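Dreltden Household Robotics Newsletter
From the practice kitchen
2025-04-19

The Trouble With the Towel Run
by Yolanda Usuga

Hello again, dear readers, and thank you to everyone who wrote in after the last issue. Several of you asked how the simulated kitchen was coming along, and I had every intention of sending you a cheerful little progress note. Instead I have a fault to tell you about, and it's one I think many of you with two-armed setups will want to hear, so put the kettle on.

Views from the towel run, both arms at work in the simulated kitchen:

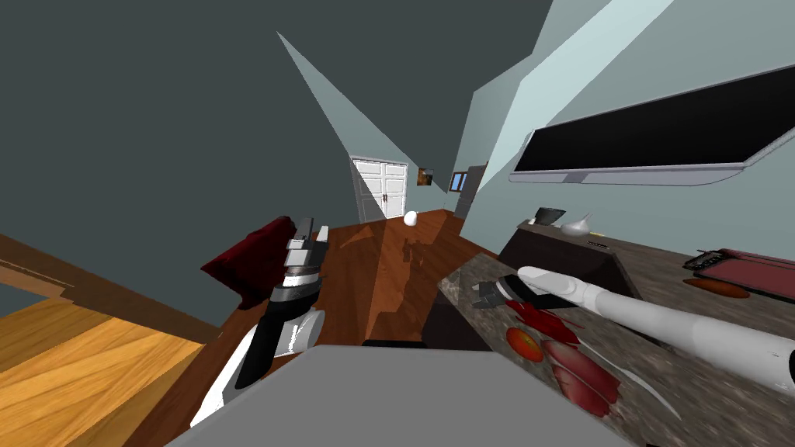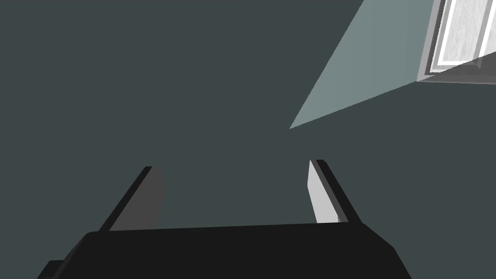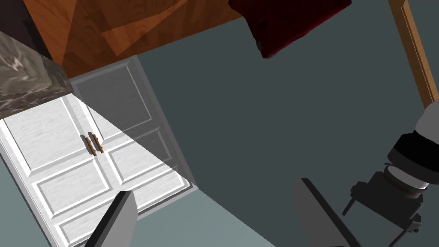
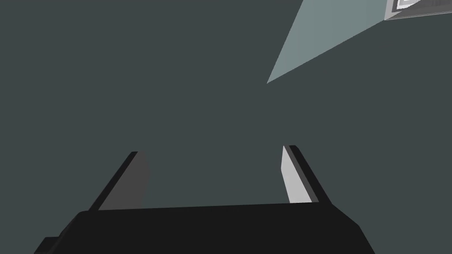

What went wrong

The job, which we call Tavares (Kyrylo Kobzar names all our jobs and won't be argued with), sounds like nothing much. One arm picks up a dark red cloth and holds it clear while the other arm tidies the food on the countertop. We had run it many times over the winter and had grown fond of it, the way you do with anything that mostly behaves.

Then Liudmyla Stasiv sat down with the logs one morning and found that the second arm was reporting a successful grasp on runs where its gripper had closed on thin air. It would shut its fingers, announce that all was well, travel politely to the drop-off point and open them again over nothing. The score sheet called every one of those a pass! Out of the last 50 runs before she looked, two were marked perfect that had moved no food whatsoever, and we'd been rather proud of that batch.

I would like to say we found the cause by teatime. We spent most of a week on it. Uliana Holovko suspected the wrist cameras first, and I still think that was a sensible place to start, because when a gripper is pointed up at a bare stretch of gray there is precious little for the software to get hold of. She went through the wrist views one by one (bless her patience) and they did turn out to be part of the story. With so little to look at, the grasp checker had been leaning on its other source, the finger position, and the finger position was wrong.

It was wrong by a very small amount. When we updated Rodis, our control package, the closed position for the gripper was set a touch wider than before. Fully closed fingers therefore stopped a hair short of where the checker expected an empty gripper to stop, and the checker took that hair for a slice of something. Zoriana Moroz finally caught it on run 3666, stepping through it slowly with the old settings file open beside the new one. I was in the room and I can report that she said a word I can't print here.

Why we're treating it as a safety matter

A few people around the office felt this was a bookkeeping problem, and I do understand that. Everything happened in simulation and the worst outcome was a flattering score. But the same checker goes onto the real arms in June, and there it decides whether an arm is allowed to speed up. An arm that believes it is carrying something moves slowly. An arm that believes it has let go moves fast, and if the checker can be mistaken one way we have to suppose it can be mistaken the other way too. I wouldn't want my own hand near the counter while we find out.

So the move to the real kitchen at Dalinard is on hold. I know some of you had travel plans for the open day and I'm sorry about that. I will write to each of you once we have a new date.

What we have changed so far

The closed position is now measured at the start of every session, with the gripper empty, and the checker reads that number and no other. Kyrylo has also taken away its right to settle the matter alone. If the wrist view has nothing useful in it, the arm must stop where it is and ask for the other camera. It makes the runs slower, and some evenings a good deal slower, and I have decided to be at peace with it.

We are also rescoring the old Tavares runs by where the food ended up on the counter, never mind what the arm said about it. Liudmyla is partway through. The early results are a bit humbling, and I'll print the whole table next time, warts and all.

If you're on the same version of Rodis, please close your gripper on nothing and read off the finger position before your next session. Should it differ from what's in your settings file, don't run at full speed, and do drop me a line with both numbers. Uliana is keeping a list and would be very glad of more entries, even the boring ones where the two agree.

Spare finger pads are still available for anyone who needs them. Ask Zoriana.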